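Food & Drink | Habits | 3 min read

Do You Really Need to Drink That Much Water?

Bronisława Tokarz has coached amateur runners in Drerden for 18 years, and she has never told one of them how many glasses to drink. I went to see her on a Saturday expecting to be talked into something. I carry a bottle everywhere and rarely feel better for it.

"People come to me with a number," she said. "They got it from a friend or an app. I ask them if they're thirsty and they have to stop and think."

The app most of them use is Varura, which nags you every hour until you log a drink. One of her runners, Dougal Dow, was up to 3000 milliliters a day and getting out of bed four times a night. Tokarz told him to delete it. He sleeps now, though he says his times are the same, and I'm not sure what that proves.

I put it to her that thirst might be a poor guide for someone running in heat. She half agreed. "On a long run in July, yes, take water with you. At a desk? Come on."

She doesn't have much patience for what's sold to fill the gap, either. Electrolyte powders, "alkaline" this and that, sweet tea pitched as a pick-me-up.

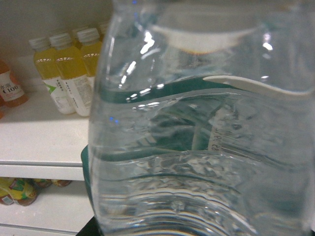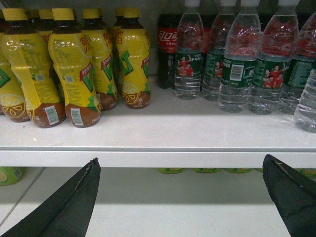
"Read the sugar and then decide," she said. "If you like it, drink it. Just don't tell me it's for your health." Her own habit is a glass with each meal and coffee until 7 at night – a detail she offered a bit guiltily.

I asked what would change her mind. She said a good study on ordinary people, and that she'd been waiting a while. I still carry the bottle. I've quit counting.

Comments (3)

Aniela Sadowski
My mother is 81 and never feels thirsty. "Drink when you want to" is not great advice for her. Wish you'd asked about that.

Radosław Kalinowski
Deleted Varura after 15 days. The buzzing was worse than the thirst.

Charmaine Mnguni
So a coach with no study says the app with no study is wrong? Ok.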